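Ngaio Trevaskis
May 1, 2021

1/ We have the Lakham two-arm kit on loan from Pomare, and I'm reviewing it as a buyer would. Price quoted to us: $3,755, with grippers and setup software.

2/ The task is putting cosmetics away in a desktop organizer. Small compartments, small items, yellow labels on the slots. Fussy work for any gripper.

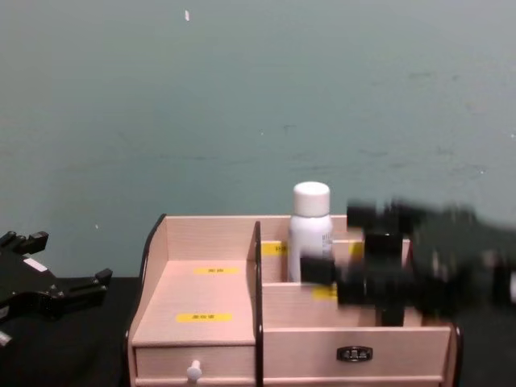

3/ Setup took Corey Cosgrove and me 15 minutes longer than the manual says. Most of that was calibration. The wizard asks for the left arm first and doesn't let you go back.

4/ Teaching a new item takes 18 demonstrations by default. You can set it lower. We left it alone for the review.

5/ Bottles and jars need different grips. The kit saves each one as a separate profile – good idea, but the profile menu is slow and the names get cut short.
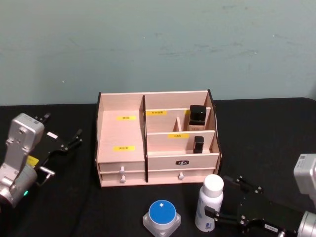

Issue 482

6/ That's the number to quote if you write to Pomare support about the menu. They replied to us the same day. The fix is planned for July.

7/ Spare fingers are sold in pairs only. Bayu Ginting asked about singles and was told no.

8/ I'd buy it for a teaching lab. For a packing line I'd wait for the July update and ask for a longer loan first. Drawer tests are next week.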